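Rarken Toy Library and Play Group
Minutes of the general meeting, 15 March 2026

Present: Muthu Chettiar (chair), Karthikeyan Kurian (minutes), G. Prilent, the two Ó Conaill sisters, and four members from the morning play group. Apologies from the Dristier family.

1. Previous minutes

Accepted, with one correction. The last minutes say the pretend food collection "has been sorted." Muthu asked who had written that and on what evidence. Karthikeyan said he had written it, because he'd been told so. The word "sorted" is to be replaced with "discussed."

2. Shelving

The quote for new shelves along the back wall came in at $2000, delivery extra. Muthu asked why the old shelves couldn't be tightened with a screwdriver. G. Prilent said the brackets were bent and had been bent for two years. Muthu said bent brackets had held up the puzzles perfectly well all that time. A member pointed out that the puzzles had been on the floor since the winter program.

A second quote to be obtained. Muthu wants it noted that he doubts it will be lower.

3. Pretend kitchen and food

This took up most of the meeting.

The elder Ms. Ó Conaill presented her proposal to lend the kitchen pieces in themed kits (breakfast, fruit stand, picnic and so on), each with a printed card listing the contents. At present everything goes out as a mixed lot and comes back as a different mixed lot. She believes families would borrow more if they knew what they were getting.

Muthu said he had heard the same argument made for the train tracks, and the train tracks now live in a bag marked "curves, mostly." He asked what would stop a banana from the fruit stand going home in the picnic. Ms. Ó Conaill said the card would. Muthu said a card had never stopped anything.

There was discussion of colour. The dishes are in pastel shades, and Ms. Ó Conaill would like to use that: mint green pieces in one kit, lavender in another, light blue in a third. G. Prilent liked this and said even the smallest children could help put things away by colour. Karthikeyan asked what happens to a black cup under this system. No answer was recorded.

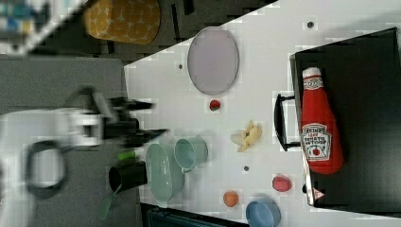 The younger Ms. Ó Conaill felt that colour was the wrong way to go about it in any case, as children set a table by what they want to eat. A child serving strawberries wants a plate and doesn't care if it is lavender. She would keep a mug, a bowl and a plate together in every kit and let the shades fall where they may. Two of the play group members agreed. One said her son refuses to eat pretend food out of the wrong bowl, but she accepted that this was a matter for her household.

The fruit was then considered at length. Several of the round pieces are hard to name. Muthu held that if adults at a meeting can't agree on whether a thing is a peach, it has no business on a printed contents card. Ms. Ó Conaill (elder) suggested writing "round fruit." Muthu said that in that case the card should also say "long fruit" and be done with it. He was asked to withdraw the remark and declined. The wording "round fruit or vegetable, orange" and "round fruit or vegetable, pinkish red" was put forward as a compromise and adopted for the trial, five in favour, Muthu against, the rest not voting.

The banana is peeled and there is no peel to go with it. A member asked if a peel had been lost. Ms. Ó Conaill said she did not believe so. Nothing to be added to the missing list until someone can say there was a peel in the first place.

Plush ketchup bottle. This is the large red one with the white cap and the Heinz label. It is by a long way the most popular item in the food collection and it fits none of the proposed kits, being out of all proportion to the dishes. G. Prilent asked whether it counts as food or as a soft toy, as soft toys go out under a separate rule and have to be laundered between loans. Muthu's view is that anything you can hug is a soft toy. The younger Ms. Ó Conaill said the children use it as ketchup. It was agreed to treat it as a soft toy for washing and as food for lending. Karthikeyan would like it on record that this means two entries in the register for one bottle, and that he will be the one asked about it in June.

Storage. Ms. Ó Conaill proposed that each kit have its own container with a handle, so that a child can carry it to the car. Muthu asked for the cost. She did not have one. He asked whether any family had requested a handle. None had. She said that people don't write in to request handles. Deferred until there is a price.

Decision: trial two kits only, breakfast and fruit stand, until June. Remaining pieces to continue as a mixed lot. Ms. Ó Conaill (elder) to write the cards. Karthikeyan to check each kit on return against its card, and to report pieces missing, pieces extra, and pieces belonging to somebody's own kitchen at home.

Muthu expects the two kits to have merged by then — he is willing to be wrong and asked that this also be minuted.

4. Play group tidying time

The play group has asked for tidying to begin ten minutes earlier. The members present said the children pull out the whole food collection in the last part of the session and the parents are left picking up strawberries. Muthu asked whether starting earlier would result in more tidying or only in longer tidying. Opinion was divided. To be tried for a month, with the kitchen pieces put away first.

5. Register

We have around 1000 items listed. Muthu does not believe the number. Karthikeyan does not entirely believe it either — several entries are blank lines with a shelf code. He will go through the kitchen section before the others, as it is changing anyway.

6. Other business

G. Prilent asked again about the key to the side cupboard. Still with the Dristier family, it is thought. Karthikeyan to phone them.

A request for a second plush condiment was not seconded.

Next meeting in June, date to be set once the hall confirms.

Minutes taken by K. Kurian. Corrections to him in writing, please, and before the meeting this time.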